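**Grip fault stops laundry robot trial at Harberg**

HARBERG – A two-armed robot being tested on laundry sorting was shut down in February after one of its grippers failed to let go on command, and the trial is still on hold.

The fault hit at 9 in the morning, during a handover run. The left hand had closed on a work glove, the right hand stayed shut, and both arms kept pulling. Operator Nimal Saha hit the stop button. No injuries. One glove torn at the cuff, one wrist cable pulled out of its clip.

"It wasn't violent, it was just stubborn," Saha said. "The screen said open. The fingers were closed."

Vosine, which runs the test bench, says the release signal was sent but never reached the gripper. The log shows a gap of 2 seconds. The arm software took the silence as a yes and moved on to the next step – the pull.
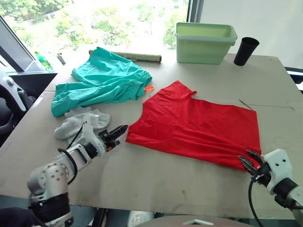

Vosine had been working toward a full mixed load – shirts, shorts, socks, gloves – for Plollmont, a linen and workwear service that wants to cut down on hand sorting. Folding and piling had gone fairly well up to then, according to Saha. Passing an item from one hand to the other was the weak spot from the start.

A check of earlier logs turned up 7 more late releases out of 22 handovers, none long enough to trip an alarm. Those should of been flagged, safety lead Ashraful Herath admitted.

"We were looking at wether the item ended up in the right place. We weren't looking at how long the fingers took," he said. "That's on us."
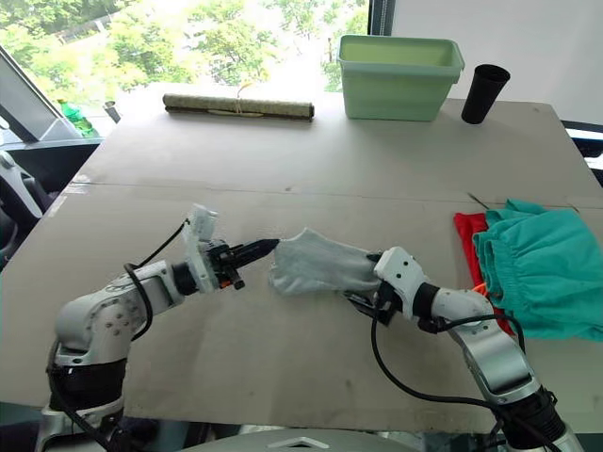 *Glove handover between the two arms on the Vosine test table.*

Two changes are planned. The arms will have to wait for a confirmed open before either one pulls, and a force limit will cut power if both grippers are loaded against each other. Cables on both wrists to be rerouted and clipped again.

The gripper controller has gone back to the supplier, Ranasinghe, for inspection. No word yet on whether it's a bad board or a loose connector. Herath leans toward the connector but wouldn't commit.

Plollmont says it will wait for the supplier's report before setting a new date. Staff at its own site were told about the fault the same afternoon, and sorting there continues by hand.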